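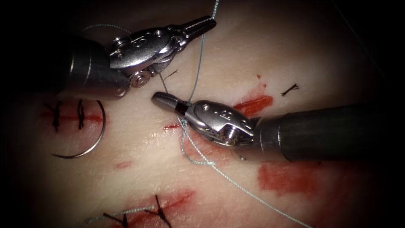 Serkero, November 12, 2018

Practice pads, thread, needles – bench tips, second lot

Quick one today, got the evening group in later and the bench still isn't laid out. These are mostly answers to things people wrote in after the April page. If you sent one and it isn't in, it's on the pile.

Thread first as that's what everyone asks about.

Cut it shorter. You think you need the whole length and you don't. A long strand loops round everything, goes under the pad, goes round the instrument, comes back up through the stitch you just tied. For one interrupted stitch I cut 16 cm if I'm working close and a bit more if I'm tired. For a running stitch leave it long but park the spare length well to one side of the work before you start, and look where it is before every bite.

Curly thread straight off the packet: hold both ends and give it one slow pull. Not a jerk. Braided forgives you, the slippery single-strand sort doesn't and will keep its kinks whatever you do. Don't iron it. Somebody asked.

Leave yourself a decent tail. Too short and it pulls straight through on the first throw, then you're fishing about in the hole for it. If the tail stands up out of the pad where you can see it, lovely, leave it like that and go and get the other end.

Put the needle down somewhere you chose. On the pad is fine, flat, away from where the thread is going. NOT on the towel. Needles vanish into towels. Same with sleeves.

Count needles out, count needles in. Write it on the pad wrapper so theres no arguing. Sharps go in the sharps tub, never the bin bag, and the tub lid goes on before anybody starts wiping down.

Marking the cut

Draw the line before you cut. Thin marker, a ruler, done. Then small dots either side for where the needle goes in and comes out, same distance from the line. After a few rows you can leave the dots off and see how bad it's got (mine drift wide at the far end, every time).

Shallow cuts for beginners. If the blade goes right through, the pad opens like a book when you bend it and the stitches end up doing all the work.

Use up the whole pad. One row, turn it, another row in the gap. We had a stack of Ghaffari pads with a single line down the middle of each and nothing else on them, terrible waste. Old stitches can stay in, they're no bother, and it's useful having last week's to compare against.

Different threads on the one pad as well. Grey, blue, black, whatever's left over. Ends of packets are fine for practice and you find out fast which ones you like tying.

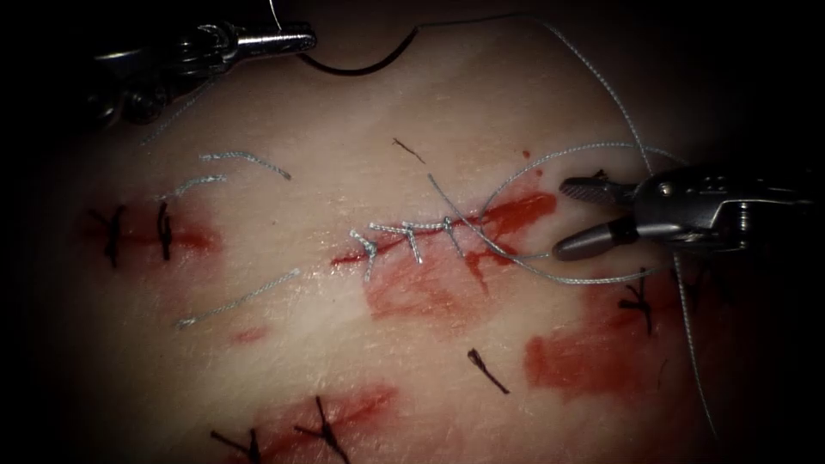 Pretend blood, then. Goes everywhere, stains pale pads pink, and people will use too much. My mix is 100 ml warm water, a spoon of cornflour, red food colouring, a very small drop of blue to take the jelly look off it. Dab it on with a cotton bud after the cut is made. It's there to make the thread slippery and the line harder to see, you don't need a puddle.

Wipe it off the same day. Cool water and washing-up liquid, soft cloth, pat. If you leave it over the weekend the pink is permanent. Bigger batch for rinsing: 700 ml water in a flat tray, one squirt of liquid, pads face down for a few minutes, then stand them on edge to dry. Not on the radiator! They curl and then you can't pin them flat.

Talc on a sticky pad. Tiny bit, rubbed in, brush the rest off. Brings the surface back a treat but too much and the marker won't take.

Stopping the pad sliding about – damp cloth underneath works, drawer liner works better. Zorklow do a grippy mat, cut one in four and share it round. Double sided tape if you must, but it takes the back off the cheaper pads when you peel it.

Lamp. Pull it down over the middle of the pad and turn the ceiling light off if you can bear it. You see the thread much better. Shiny pads glare though, so tilt the lamp a bit until the bright patch moves off your line. Fine pale thread is the worst for this, if you're struggling swap to black for a session and go back.
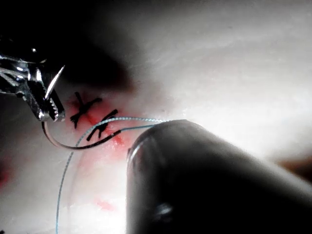 Two black stitches, one above the other, and the light blue thread.

Trimming. Cut the tails all one length, long enough to get hold of when you take the stitches out. Very short tails look tidy and the knot comes undone. Very long ones get caught up in the next stitch along. Scissors in flat, quarter turn, snip. Bits of thread come off the pad straight away, a strip of masking tape stuck round your finger picks them all up in one go.

Knots to one side of the line, never sitting on top of it. And all on the same side if you're being fussy, I am.

Simin Tabrizi wrote in with a good one: tie the first throw, stop, look at the edges of the cut. If they've just met, carry on. If they're bunched up you've pulled too hard and it won't get better with more throws on top. Loosen or snip it and go again.

Storing thread. I had mine in a biscuit tin for years, awful, one big nest. Now it's the Rendia card winders, one colour per card, name and size in pencil on the corner. Any bit of stiff card with a notch either end does the same.

Holding the needle

Grip it well back from the point. Too near the tip and there's nothing left to push with, right at the very end and it twists round on you or bends. Jaws shut properly before you move. Then follow the curve – roll it through, don't shove it through straight. If the pad lifts up with the needle, you're shoving. 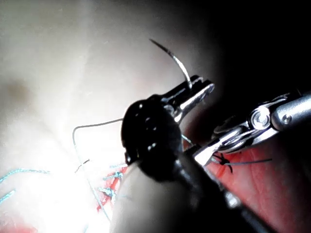 Point stays where you can see it. Before you go in, stop a second and check what's under and behind it, especially when there's something else reaching in from the other side. Most of the scratched pads in our box are from a point dragging across on the way to somewhere else.

Once the point's through, don't grab it by the tip to pull. Blunts it. Take it a bit further down the curve. And if a needle's bent, bin it (sharps tub!!), bending it back never works.

Instruments after: wipe, open the jaws and get an old toothbrush into the teeth. Dry with the jaws open. Drop of oil on the joint now and then, wipe off the extra or it ends up all over the next pad.

Labels on everything before it goes back in the cupboard. Date the pads on the underside in biro.

Next time, knots left-handed, and what to do with pads that are past it. Doorstops so far is the only suggestion I've had. Send more.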